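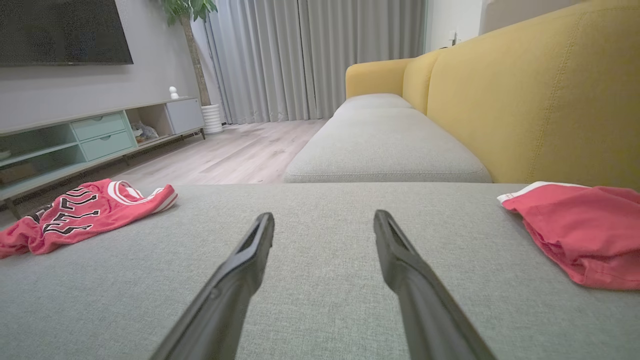 Quiénes somos

Plilumo recoge demostraciones de manipulación para sistemas de aprendizaje. El trabajo se hace en viviendas y oficinas amuebladas, con prendas, vajilla y objetos de uso corriente, y se entrega como episodios sincronizados de vídeo, posición de la pinza y apertura de los dedos.

La empresa se constituyó en noviembre como escisión del departamento de ensayos de Dmytriv, del que conserva el taller mecánico y los procedimientos de calibración. Hoy tiene 2 sedes: la de recogida y la de revisión y etiquetado.

Buscar en el sitio Escriba su búsqueda Buscar

Qué recogemos

La línea principal es la de textiles. Una prenda deformable no tiene una pose única: la misma camiseta, soltada sobre un asiento, presenta pliegues, bordes y puntos de agarre distintos en cada episodio. Por eso el protocolo prescribe el estado inicial por categorías (extendida, amontonada, colgando de un borde, parcialmente tapada por otra prenda) y deja libre la disposición concreta. Se incluyen pares de prendas del mismo color, caso en el que la segmentación falla con más frecuencia.

Las tareas vigentes son recoger, separar, trasladar y doblar. Cada combinación de tarea, prenda y superficie se graba hasta 100 veces, con cambios de iluminación y de posición de partida entre series. Los intentos fallidos se conservan y se marcan como tales; no se repiten para sustituirlos.

Cómo trabajamos

Cada operador sigue un turno de 8 series con pausa obligatoria entre ellas. Antes de la primera se comprueban el cero de la pinza, el enfoque de la cámara de muñeca y el desfase entre los relojes de adquisición. Si el desfase supera la tolerancia fijada en el proyecto, la serie no se inicia.

La revisión corresponde a personas que no han participado en la grabación. Se anotan el instante de contacto, el de cierre, el de liberación y el resultado. Las discrepancias entre revisores se resuelven con una tercera lectura y quedan registradas en los metadatos del episodio.

Entregas y clientes

El conjunto Gitthorpe, dedicado a prendas sobre mobiliario tapizado, se encuentra en su versión 2, publicada el 2019-06-09. Marketti lo utiliza en el entrenamiento de sus políticas de agarre y nos remite los casos en que el modelo se detiene sin cerrar la pinza, que pasan a la cola de recogida siguiente.

Las viviendas se alquilan por periodos completos y se retiran fotografías, correspondencia y cualquier documento personal antes de grabar. Las solicitudes de acceso a muestras se tramitan por escrito, indicando la tarea, el tipo de pinza y el formato de salida requerido.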